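Notebook, August, disc bench
Drukotico back catalogue, second lot from Cavgate

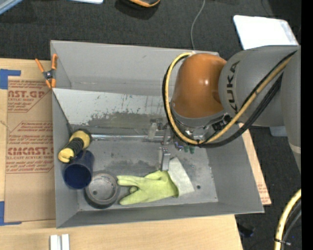
Grey bin on the bench, KUKA arm in from the right.

08.40. Second lot in. Delivery note says 2,000 discs, mix of DVD and a few Blu-ray. No split given. Asked Cavgate for the split last time as well.

Started with the catalogue export. 3,291 rows after merging both lots, far too many. Duplicates are mostly the same film with two SKUs, one from the old shop and one from the new. Barcode matches, title doesn't: "The" at the front in one, at the back after a comma in the other. Wrote a rule for that. Also strips double spaces. Keep the old SKU as an alias, dont delete, the shop still gets links to them.

09.30. Runtime field blank on 900 rows. Same thing as lot one. It's there in the supplier file but as "1h 46" or "106 mins" or "106", and the importer throws away anything that isn't a bare number. No warning, just blank. Fixed the importer to read all three. Re-ran on a small batch first and it came through fine. Full re-run going now.

10.15. Still going.

Ratings. Lot has both UK and US editions and the page only has one rating box. US discs are showing PG-13 and R next to UK ones showing 12 and 15, and customers ask. Proposal: show the rating as printed on the sleeve plus a region line under it. Region line needs to be near the price, people miss it otherwise and send the disc back. Region 1 returns were the worst thing in lot one by a long way.

Full re-run done. 52 rows still with no runtime. Had a look, nearly all are box sets, where the supplier gives one runtime per disc in a single cell. Should we add them up or list them? I'd list them. Left blank for now, tagged BOX.

11.50. Playback checks. McAlister titles first as they were the ones with the layer change problem. Player A stalls for a second or so at the change on the long war film, then carries on. Player B no stall. Same disc back in A, stalls again, same place. Cleaned it, no difference. So probably the player, but try another copy before writing it off. Not putting "tested" on the listing till that's done.

Futness discs: menus fine, subtitles fine. One has the audio labelled wrong, the menu says English 5.1 and you get the commentary. Checked a second copy and it does it too, so it's the pressing. Put a line in the description. Chapter list also one out but I can't see anyone minding.

13.20. Descriptions. Supplier blurbs get cut off at 200-odd characters by the importer and end mid word. Looks awful on the page. Changed it to cut at the last full stop. Very long first sentences now give an empty descripton, need a fallback. Try last comma, then last space.

Cast lists: commas with no space after in about half. Easy fix, do with the title rule.

15.00. Prices not touched. Waiting on the new sheet from Cavgate.

To do
- second copy of the long war film, both players
- BOX rows, decide list or total
- fallback for long first sentences
- ask Cavgate for DVD/Blu-ray split AGAIN
- region line mock-up
- back up the alias table before anyone runs the merge again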